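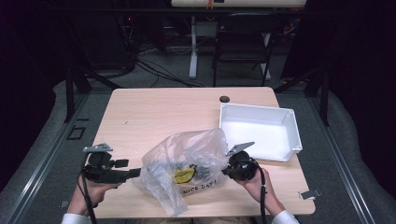 Carrier bags: the Clonden sorting table

Pages in this gallery cover the handling of thin plastic carrier bags before storage. The Clonden collection holds 3000 items of printed packaging, and bags are the least well documented part of it. Text by Jacqueline Carré, catalogue entries by Mitali Abeysekara. Last revised Apr 6, 2024.

Bags are entered in the state in which they reach the table. Creases are noted first and flattened later. Size is taken once the bag is flat, with the handles excluded.

1. Bag with "NICE DAY!" print
Translucent clear-white plastic. Yellow graphic with dark outlines, lettering beneath it in a black handwritten style. Crumpled, with folds across the body and one part bunched into a loose peak. Entered as "creased, unflattened". On the table with a white rectangular tray, shallow, slanted walls.

2. Otberg bakery bag
Opaque white, single-colour print in brown. Width 150 mm, no handles. Small tear at the base, left unrepaired. The ink rubs off on cotton gloves, so the bag is interleaved with tissue.

3. Awasthi grocery bag, large
Green print on both sides, slightly out of register on the back. Handles stretched unevenly. Folded once along the existing centre line and not across it.

4. Awasthi grocery bag, small
Same artwork as no. 3, reduced. Height 61 mm less than the large version. Hala Chraibi has compared the two and considers the small one the later printing; the telephone number has an extra digit.

5. Bimato shoe shop bag
Heavier plastic with a drawstring. The cord is kept in place. Stored flat with the knot outside the folded area, otherwise it leaves a mark.

Notes on flattening

Work from the centre of the bag outwards with the side of the hand. Do not use an iron or a hair dryer at any setting. Bags that resist are placed between two sheets of blotting paper under a light board and checked after 90 minutes. Yellow and red inks are checked sooner.

Trays are wiped before each batch. One bag to a tray, paper label underneath, printed side up. The label gives the entry number and the initials of the person who made the entry.

Corrections to the entries go to Ernő Szalai. The next group, paper bags with twisted handles, will be added in August.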